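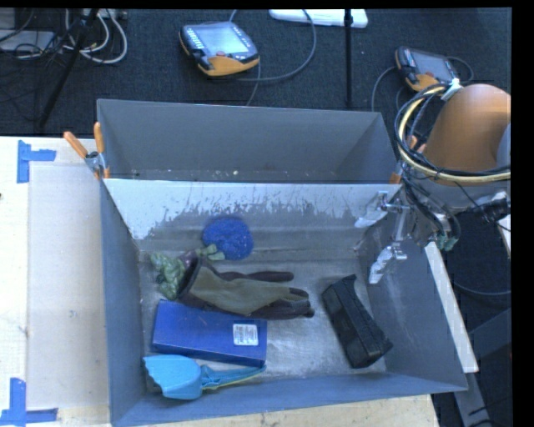

Hard Water, One Year In

June 3, 2022

The house in Flandley came with hard water and no softener. I put one in last year and kept a log. This post covers what I measured, how I set the controller, and which settings I would change. It assumes a single family house on a municipal supply with a tank water heater. Well water with iron in it is a different problem and I have no experience with it.

Starting point

The utility publishes an annual report, but the hardness value in it is an average over the whole system, and Flandley blends two sources that are not alike. I used a drop titration kit at the kitchen tap instead. You add the buffer, add the indicator, and count drops of titrant until the sample turns from red to blue. With the small tube, each drop is one grain per gallon.

My reading was 11 grains. To convert to milligrams per liter as calcium carbonate, multiply by 17.1, which gives 188. That falls in the "very hard" band on the usual chart. Test strips from the hardware store gave me anything from "moderate" to the last square on the card, depending on the light over the sink. I stopped using them.

I repeated the titration in January, when the utility leans more on the river source, and got 9. The difference matters for how often the softener needs to regenerate. It makes no difference to whether you need one.

What the scale was doing

Before installing anything I drained the water heater through a hose into a bucket. The first couple of gallons carried white grit, some of it in flakes as big as a fingernail. The heater is electric, and the lower element had a crust thick enough that I had to rock it to get it out through the port. Scale on an electric element doesn't waste much energy in itself, as the heat still ends up in the water. What it does is make the element run hotter inside and fail sooner. On a gas heater the layer sits between the burner and the water, and there you do lose efficiency.

Other places it collected:

Shower head. Half the nozzles were spraying sideways. An overnight soak in white vinegar fixed it.
Faucet aerators. Same treatment, but unscrew them first. Vinegar in a bag around the spout takes forever and can dull some finishes.
Dishwasher. A gray film on glassware. If the film goes away with vinegar it is scale. If it stays, the glass is etched and is going to remain that way.
Toilet fill valve. Stuck slightly open. Replaced it.
Metal pans and tubs left to air dry. White rings where the last of the water sat. A scrubber takes off the rings but will also leave marks in a soft finish, so try acid first and keep the abrasive for what is left. Do not use vinegar on bare aluminum for any length of time.

Citric acid works faster than vinegar, has no smell, and is cheaper if you buy it as powder. I mix a heaping tablespoon per quart of warm water and don't weigh it. Never combine any acid with bleach.

Sizing

Softener capacity is sold in grains, and the number on the box is the capacity at the maximum salt dose. Nobody should run at the maximum dose. The relationship between salt and capacity is not linear, and the last few pounds buy very little. Read the table in the manual and pick a row well below the top.

The unit I bought is an Etero with a metered valve. Usable capacity at my chosen salt dose is 33,000 grains. Divided by my hardness reading, that comes to 3,000 gallons between regenerations before any reserve. The metered valve counts gallons and regenerates the following night once the count runs out. A timer valve regenerates on a schedule whether you used the water or not. The price gap between the two types is small and I would not consider a timer.

Reserve capacity is the piece I got wrong. The controller holds back part of the count so that you don't run out during the day before a regeneration. The factory value was sized for a larger household. I left it alone for months, and the valve was regenerating with a good portion of the resin still unused. I have since cut the reserve to a bit more than one day of our use.

Plumbing notes

The softener goes after the main shutoff and after the tee for the outside spigots. There is no point in softening water for the lawn, and the sodium does plants no good. I also kept the cold line at the kitchen sink on unsoftened water, for drinking. This took an extra run of pipe through the crawl space and most of a Saturday.

A bypass valve came with the unit. Put shutoffs on both sides anyway. When the bypass leaks, and the O-rings will go at some point, you want to be able to take it off without draining the house.

The drain line needs an air gap. My first arrangement was a hose pushed down into the standpipe, and Ingrid Tran, who did the permit inspection, failed it without much discussion. A proper air gap fitting screws onto the top of the standpipe. She passed it on the second visit.

If your house uses the metal water line as the electrical ground, a softener with plastic fittings breaks the path. You need a bonding jumper across the inlet and outlet pipes. The manual mentions this in one sentence on a page about something else.

Salt

I started with pellets because the store had them. They work. Crystals are cheaper but left a layer of sludge at the bottom of the brine tank. I went back to pellets. Don't fill the tank to the top. A full tank in a humid basement or crawl space forms a bridge, a hard shell with a void under it, and the softener then makes weak brine while the salt level looks fine from above. Push a broom handle down through the salt once a month. If it stops and then breaks through, you had a bridge.

Results

Tap hardness after the softener is below one grain, meaning the first drop of titrant turns the sample blue. When I drained the heater this spring, the water ran clear after a few seconds and there was a trace of sand in the bucket. The new element had a light haze on it and nothing I could scrape off. Soap use is down, though I did not log it and won't put a number on it. The shower takes some getting used to, as soap feels slow to rinse.

Changes I would make

Buy the titration kit before shopping for a softener.
Set the reserve on the first day.
Leave room behind the tank. Mine is close enough to the wall that the rear screws on the valve cover can only be reached with a stubby driver.
Add a sample tap right after the unit. I currently test at the laundry faucet, and the pipe has to be flushed for a while before the reading means anything.

Next I want to look at the anode rod. Softened water is said to consume magnesium rods faster, and I have not pulled mine since the install. The hex head is seized and I need a longer breaker bar.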